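How to Hide a Game Console Present (Without Getting Caught)

I have two kids who can find anything. Last October I bought their big gift early, and I had to get serious about hiding it. Consoles are a pain to hide! The box is huge, the store's shipping label gives it all away, and then there's the setup, which takes forever if you leave it for the big morning. I've worked out a system over a few years, so I'm sharing it.

Step 1: Get it out of the store box

The retail box has a giant photo of the console on it, so that has to go somewhere else. I move everything into a plain carton from the garage and flatten the original. Keep the original flat in case you need to make a return, and tape the receipt to the inside flap. My neighbor Da-eun slides hers behind the dryer. I put mine under the mattress in the guest room, and it has stayed there two years running.

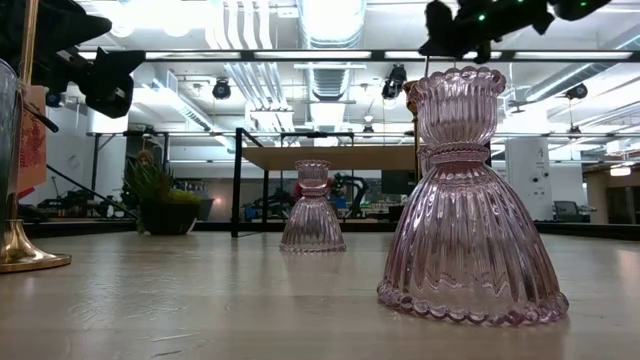 While you're at it, write something boring on the carton. Mine says TAX PAPERS 1001, and my kids have moved it twice to get at the board games without a second glance.

Step 2: Do the updates at night

Please don't skip this one. The first year we wrapped ours brand new, and the kids spent the whole morning staring at a progress bar – there were tears, and one of them was mine. Now I wait until they're asleep, plug the thing into the bedroom TV and let it update. If your internet is slow like ours, start at 10 p.m. and go to bed. Turn the volume all the way down first, because that startup chime is LOUD.

Make the kids' accounts at the same time. I set the spending limit to zero and pick a passcode they won't guess (not a birthday, they know all the birthdays). Write it on paper and stick it in your wallet.

Step 3: Install the game and check the space

We got them Brirar, the racing one with the hovering boats, and even with the disc it wanted a big download. Look at the storage before you buy a second game. Ours came with 1000 GB on the label and showed 880 free when I checked, so we had plenty of room, but my brother-in-law bought the smaller model and filled it by New Year's.
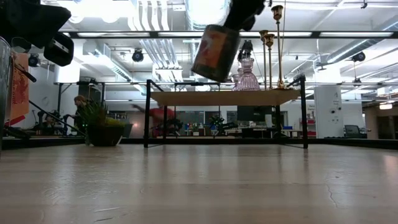

A can hanging tilted and blurred in the air.

Play one race yourself. You're testing the controller! I lost three races in a row and went to bed at one in the morning, very happy.

Step 4: Charge the controllers and pack the extras

Charge both controllers fully, then drop them back in the carton with the HDMI cable and the power cord. I toss in a pack of AA batteries too, even though ours don't take them, since some other toy always will. If you bought a headset, pair it now and skip that fight later.

Step 5: Wrap it like something else

I put the carton inside a bigger one with a couple of bath towels so it doesn't rattle. Then I wrap a separate little box with a clue in it and leave that one under the tree. Last time the clue sent them to the laundry room, and I could hear the screaming from the porch.

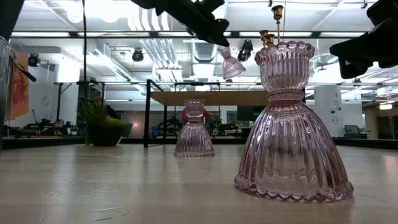 A few things people ask me

Does opening it early ruin a return? Check with your store before you break the seal. Mine wanted it unopened, so I only open it once I'm sure we're keeping it.

What if they find it anyway? Say it's for a cousin. I've used that one with a straight face and it bought me nine days.

Where do you hide the game? In the freezer bag drawer. So far they've never once offered to put away the freezer bags.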